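Open day at the Fladivgate lab, went in September, notes and a couple of pics

sugdenroad
Posted 9:14 pm
Finally got to the Fulent open day over at Fladivgate. Tour groups of 6, and you got moved along between stations pretty quickly. The big arm downstairs was what most people came for and I have nothing to add about it. It picks up boxes.

The station I liked was upstairs. A person holds a gripper in each hand and does a job with paper goods, and the point is to get examples for the robot to learn from. The job was handling a magazine, a copy of Science Fiction World. It's thick enough that the title fits down the spine. Liam Entwistle was running the station and took questions the whole time.

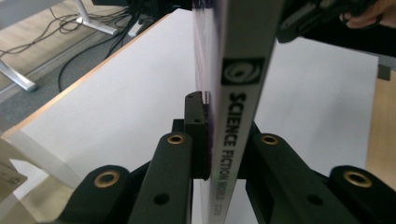
He said paper is harder than boxes because it bends wherever you hold it. Squeeze near the middle and the pages bow, squeeze near the edge and the cover wants to slide off the rest. They are aiming for 300 good runs per item before they change to a new one. I asked what counts as a good run and he said no drops and no stopping to re-grip.

kettle_lid
Posted 9:40 pm
Went to the same thing, later group. I thought upstairs was the weak part. It's a person doing it. If I go to a robot open day I want to see the robot do it.

sugdenroad
Posted 9:52 pm
Fair, but they did say so on the sign-up page. "Manual demonstration" was the wording.

kettle_lid
Posted 9:58 pm
Nobody in my group read it that way. The kid next to me asked where the robot was.

bhaslam
Posted 10:20 pm
Bradley Haslam here, I do maintenance at Bellovov and we have two arms on a packing line. Did they say what happens to wrist angle? When we tried teaching ours from hand demos, people kept twisting in ways the arm couldn't copy. We threw out a lot of it.

sugdenroad
Posted 10:37 pm
Somebody asked that. Liam said they check each run against the arm's reach afterward and drop the ones that don't fit. He didn't give a number for how many get dropped. Other picture I have, with both grippers on the magazine:

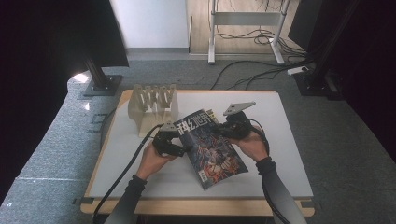

Both grippers on the magazine, slotted rack at the back of the table

bhaslam
Posted 10:49 pm
Thanks. Is the rack where it ends up?

sugdenroad
Posted 10:55 pm
I didn't ask and we got moved on. The slots would suit something thin stood on edge, but I'm guessing.

mullet_fan
Posted 11:06 pm
I'm with kettle_lid on the billing but not on the station. I stayed 3 turns at that table — the guide let me skip the cafe — and learned more there than downstairs. The arm has a program and does the same pick every time.

kettle_lid
Posted 11:15 pm
Then put the trained result next to it. Even a video on a screen would do.

mullet_fan
Posted 11:18 pm
OK, I'd have liked that too.

sugdenroad
Posted 11:31 pm
There's a feedback form on the Fulent site. I put down longer slots at each station and better parking. Will add the video.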